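The first thing you notice about the woman behind the Zinda swap shop is how quickly she gets a cup of tea into your hand. The second is that she has already started telling a story, and you have missed the beginning of it.

"So my mother kept everything," she is saying as she clears a chair for me. "Bread bags, string, jars with no lids, lids with no jars. And I swore up and down that I would never live like that, and look at me now!"

The swap shop sits on a side street in Iterham, in what used to be the Paucar shoe store, and it works about the way you would hope. You bring in household things you no longer use, you take home things you will, and no money changes hands. She opened it one February with a folding table and a box of her own kitchen clutter, and for the first few weeks, she tells me, the same half dozen neighbors came in and passed the same casserole dish back and forth among themselves.

"I loved that dish," she says. "I think I took it home twice. But I did lie awake wondering what on earth I had done with my savings."

Things picked up slowly. A church cleared out its basement and sent over dish towels and coffee cups, a young couple moving overseas left most of an apartment on the doorstep, and word got around. Last year 2826 items went out the door, a figure she has written on a card taped beside the light switch. She keeps a paper ledger, in pencil, and has resisted every offer of a spreadsheet.

What surprised her most was which things people wanted. She had expected lamps and toasters to go first, and they do go, but the steady business is in the plain stuff: scoops, baskets, drawer dividers, colanders, the little things you only think about when you're standing in your kitchen without one.
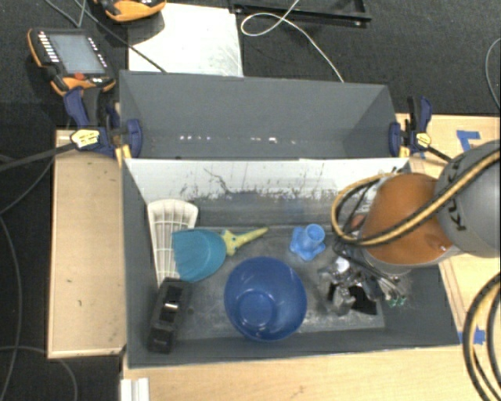 One regular, Futorov, told her that he had furnished his whole laundry room from the shop and had only meant to come in for clothespins, and that what kept him coming back was the talk at the counter. She repeats this to me with real pleasure, and then repeats it again a little later, in case I didn't get it down.

I ask her whether people ever bring in too much. She laughs for quite a while.

"Oh, honey. One fall we had 70 coffee mugs at once. You couldn't open a cupboard. I started handing them out with tea already in them and telling people to just keep walking."

She has rules now, though they are gentle ones. Things should be clean. Nothing with a frayed cord. If it's a puzzle, please have done it yourself recently enough to swear that the pieces are all there. And she asks people to let go of an item properly once they hand it over, which she says is the hardest part for almost everyone, herself included.

"I had a lady carry a mixing bowl in and out three times," she says. "I told her, take it home, it isn't ready. She brought it back the next spring and we had a nice long visit about her grandmother, and then off it went with somebody else, and she was fine. She was glad, I think."

The rent is $400 a month, which she covers with a donation jar and a bake sale, and she would like a second room someday for furniture. For now she is thinking about shelves. She gets up to show me where they would go, stops to straighten a stack of pie tins, and asks if I happen to need one. I went home with two.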